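Progress report to Vidico: Tagle wet-handling cell, maintenance and set-up
Prepared by Noel Quiambao, 2018-09-24
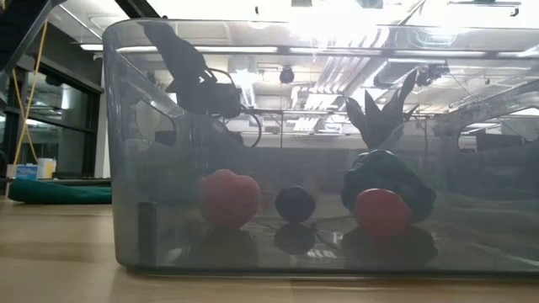 The cell has been in service since March and has now logged 3,435 grasp cycles. Of these, 2,946 were completed without an operator stop. Most of the remaining stops fall into two groups: faults on the gripper cable, and position error after a water change.

Gripper cable. The original cable run was too short and pulled on the connector at full wrist rotation. Lụa La rerouted it with a longer service loop and replaced the connector seal. The cable is now checked by hand at the start of each shift and the connector is opened, dried and re-greased every 39 operating hours. One seal has been changed under this schedule.

Water changes. Draining and refilling can shift the tub on the table – a few millimetres is enough to put the fingers into the floor at the lowest pick height. The refill procedure now ends with a touch-off at three points on the rim, followed by one slow pass with the tub unloaded. Danilo Malabanan wrote the procedure and has trained both operators. The water level is marked on the outside with tape and is to be kept within 5 mm of the mark.

Finger wear. The finger pads were replaced at the last service. The old set showed rounding at the tips and a small split on one side. We have asked Zallier to quote on a harder pad compound, and expect an answer before the next service.

Test objects. The cell is run on toy fruit and vegetables of different shapes and sizes. Items that take on water are removed and drained at the end of the day. Mahfuz Debnath keeps the log.

Open items
Spare wrist seal kit: ordered from Prillutau, 13 working days quoted.
Drip tray under the controller shelf: not started.
Calibration of the force limit in water: half done. Values taken in air read high once the fingers are submerged – Noel Ignacio is repeating the set.

Spending on parts is within the approved amount. No change to the schedule is requested.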